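Two Loads a Day: Running a Small-Town Laundry Service

Kidcombe has one laundromat and one laundry that picks up. The second is called Penrose, and its owner has run it out of a former hardware store for 6 years. We spoke at the folding counter in the back, starting at seven in the morning, before the first bags came in.

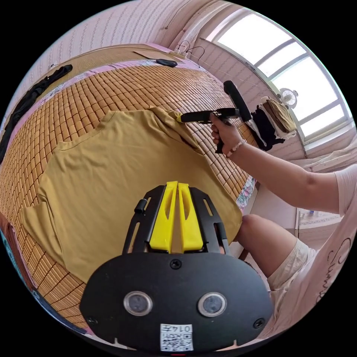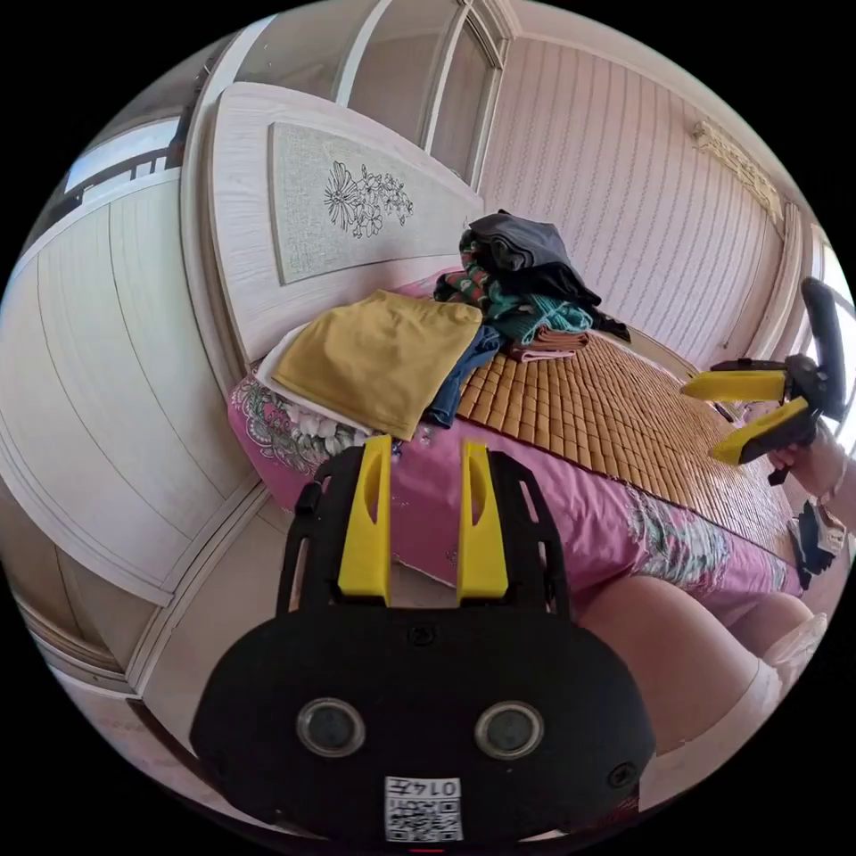
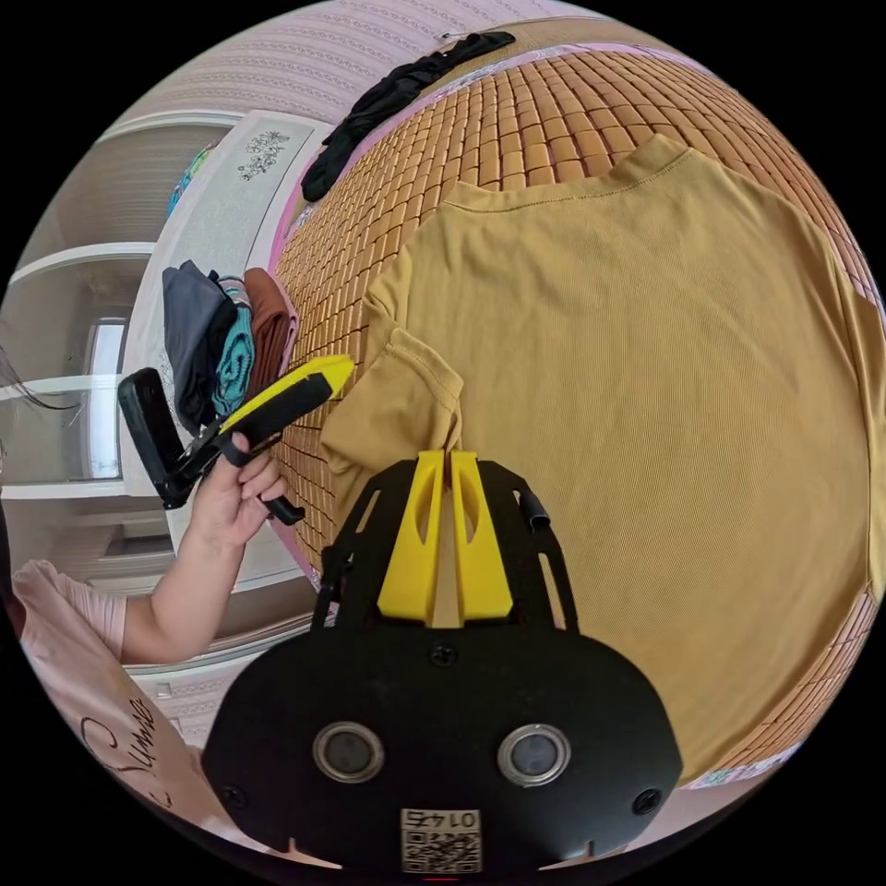
Why did she start a pickup service in a town this size? "I was doing my mother's wash and two of her neighbors' wash, and one of them insisted on paying me," she said. "After a few months I had enough regulars that my own washer gave out."

She bought the store lease with savings and a loan from her brother. The first machines were secondhand and came from a motel in Woserside that was closing. One of them still runs. The other was sold for parts, and she says she should have let it go sooner than she did.

Most of her customers are older people who can no longer manage the stairs to a basement washer. The rest are families with small children, and a few men who work away during the week and leave a bag on the porch when they get home. She charges by the bag. She tried charging by weight in the first year and gave it up.

"People argued with the scale," she said. "They never argue with a bag."

The work itself has changed less than the clothes have. She sees much more stretch fabric than she used to, and much less that needs ironing. Shirts that once came in all cotton now come in blends, and the care labels are printed so faintly that she keeps a magnifying glass on a string next to the sorting bins. Anything she can't read gets a cold wash and a line to dry on.

I asked what ruins the most clothing. She said heat, and then she said pockets. Pens are bad, lip balm is worse, and paper tissues are a daily annoyance. She checks every pocket twice, once when the bag is opened and once at the machine. Coins go back to the customer in a small envelope, even if it is only a few cents.

Her worst month was a December when the water heater failed and the part took longer to arrive than anyone had promised. She drove the loads to Woserside and used the laundromat there at night, when the machines were free. The heater that replaced it holds 700 gallons less than a hotel would want, she was told by the man who installed it, and it has been plenty for her.

Detergent is the other thing she has opinions on. She has settled on an unscented powder from a supplier called Sustance, bought in bulk and kept in lidded tubs by the back door. She uses less of it than most people do at home. "If the rinse water is still cloudy, you put in too much," she said. "I tell people that and they go right on filling the cap to the top."

Her books are kept by hand. Each bag gets a numbered tag, and the tag number goes in a ledger with the street address and any special requests. The last entry on the page she showed me was tag 1052, with a note that read "no softener, call first." She has looked at software for this and decided the ledger is faster.

She has one part-time helper, a high school student who does the afternoon deliveries. The student learned to fold in the first week and is now better at fitted sheets than she is, a fact she admits without much pleasure.

There have been offers to expand. A nursing home outside town asked her to take on its linens last year, and she went as far as pricing a bigger dryer. In the end she turned the contract down. It would have meant a night shift, and she did not want to hire for one or work one herself.

"I like being done at four," she said. "I go home and I don't think about towels."

By then the first customer was at the door with two bags, and she went to find the tags.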